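How to Run a Lunch-Bag Packing Demo at an Open Day

This guide covers the packing demo we run for visitors at the Hodden workshop. The arm picks up lunch items from a white table and puts them in an insulated bag. It suits groups of all ages and needs one operator and one person to talk. Rosalind Szabo wrote the first version for our March open day, and I have updated it since.

What you need

A table with a plain white top.
A soft lunch bag with a wide zipper.
Fruit with some variety in shape and skin.
A screen for the wrist camera view, large enough to read from the back row.

Step 1. Set the table height

Visitors stand, so the tabletop should be at waist level. Put the barrier tape 40 inches from the table edge on every side and check it again after lunch, when people have leaned on it.

Step 2. Prepare the bag

Open the zipper fully before the first group comes in. Soft bags close up on themselves, so press the sides apart by hand. Pull the strap to one side if you want an easy run. Leave it where it falls if you want people to see a harder one – the Hilent planner will look for a way past it, and that takes longer.

Step 3. Set the speed and grip

Start at 300 on the speed dial. The full setting is 400, but people at the back lose track of what is going on. For soft fruit, use the lowest grip force that still holds when you tug the item lightly. Test this with the operator's hand on the stop button.

Step 4. Put the wrist view on the screen

Open the Flastix viewer and choose the wrist feed. Let it play for a minute before you start talking. Most people have never watched a job from the hand's side, and they need time to work out which way is up.

Views from the wrist during the packing demo:

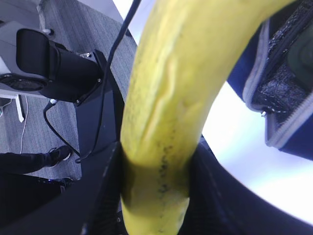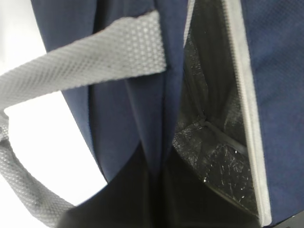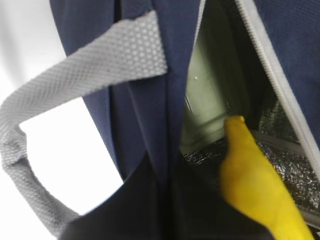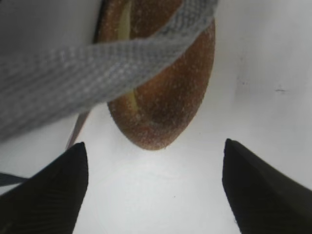 Step 5. Talk while it works

Keep the talk short and stick to what the arm is doing. Sinan Yazıcı stops after each item and asks the group where it should go next. This works well with school groups – adults tend to wait for someone else to answer.

If the arm drops something, leave it until the run ends. Then press pause, wait for the amber light and pick it up yourself.

Step 6. Reset between groups

Empty the bag, wipe the table and send the arm home. Swap any fruit that has gone soft. The counter on the Ruggiero controller read 1,435 cycles when we last closed up, so write down your own start and end numbers in the log and leave the sheet by the door.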